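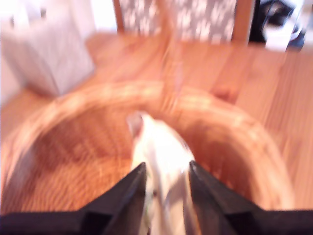

Soaking, Shrinkage and the Trouble with Fast Willow

Wellington Peixoto has been weaving and repairing baskets in Groltumgate long enough to have opinions on water. His workshop takes in repair work through the winter and new commissions the rest of the year, and most of the questions he gets from other makers concern one stage of the job: how long to soak the material before it goes anywhere near a base.

"People want a number," he says. "I can give them a number for my willow, in my tank, at the temperature the tank is at that week. It won't be much use to them."

The tank in question is a galvanized livestock trough holding 200 liters, set on blocks along the north wall. Peixoto fills it from the rain barrel when he can and from the tap when he can't. He has compared the two and found no difference in soaking time, though the tap water leaves a scale on the sides that has to be scrubbed off.

His rule for brown willow, meaning willow dried with the bark left on, is one day per foot of length, plus a further night wrapped in damp cloth. A bundle of six-foot rods therefore spends six days under water. Buff willow, which has been boiled and stripped, takes a few hours. White willow, stripped without boiling, takes less than that, and it will go slimy if it is forgotten.

The wrapping stage is called mellowing, and Peixoto considers it the part most often skipped. Water enters a rod through the cut end and through any damage in the bark, so the outside and the butt are saturated well before the core is. A rod taken straight from the tank feels ready in the hand. Bent sharply around a stake, it kinks.

"You see it in the inside of the curve," he says. "There's a crease, and then the fibers lift on the outside a few weeks later. By then the customer has it."

Over-soaking has a different set of symptoms. The bark loosens and slides on the wood, the color dulls, and the finished weave shrinks more as it dries. Some shrinkage is unavoidable. A rod gives up diameter as it loses water, every rod in the siding does the same, and the gaps open. Peixoto compensates by packing the rows down with a rapping iron at intervals while he works, then once more before the border is laid. He does not go back to a basket after it has dried, as the rods are brittle by that point and the iron will crack them.

He is more patient on the subject of rattan, which he uses for chair seats and for some oval work. Rattan is a climbing palm, and its core has open vessels running the full length, so it takes up water quickly and evenly. Round core of ordinary weaving thickness needs half an hour. Handle cane needs longer. It should not be left overnight, because it turns gray and the surface frays into hairs, which then have to be singed off with a small torch. He keeps one for this purpose and runs it over the finished piece in short passes, with a wet rag within reach.

Asked about oval bases, which many makers find awkward, Peixoto drew one on the back of an invoice. A round base has its sticks crossed at a single point and opened out evenly. An oval base has a row of short sticks pierced by a few long ones, and it tends to twist. The twist comes from the weave itself. Pairing, where two rods pass alternately over each other, puts a slight turn into the base in the direction of travel. On a round base the turn is spread over the whole circle and does no harm. On an oval it lifts two opposite corners.

"The cure is to change direction," he says. "Pair for a few rows, then reverse-pair for the same number. Or put in chain rows. If you've woven the whole base one way and it rocks on the bench, you can damp it and put a weight on it, and it will sit flat until you take the weight off."

He also recommends a slight crown, so that the basket stands on its outer edge. The crown is formed by pressing the sticks down over the knee as the weaving proceeds. A flat base will sag under load and start to bear on its center, where the wear then concentrates on the crossing sticks.

Most of his repair work concerns borders and handles. Borders fail where the basket is picked up by the rim, and handles fail at the point where they enter the siding. For a border, Peixoto cuts out the broken rod at a place where both ends will be held behind a stake, slypes the new rod to a long slanting point, and follows the path of the old one. Matching the color is usually not possible. New buff willow is pale and goes brown with light over several years, and he advises customers against staining.

"It will catch up," he says. "If you stain it to match now, it'll be too dark later, and then you'll be back here asking me to take the stain out. I can't."

His supply has changed recently. He used to buy from a grower at Brirutwood who cut in November, after leaf fall, and delivered graded bolts the following spring. The grower has reduced his acreage, and Peixoto now cuts part of what he needs from 2 beds of his own. The yield is lower and the grading takes most of a week. He sorts by standing the rods in a barrel and drawing out the longest first, foot by foot, until only the short stuff is left. The short stuff goes into bases.

He will be teaching a base-and-border day at the workshop on 27th July. Students should bring a bodkin, side cutters and a knife with a straight edge. The willow will already have been soaked.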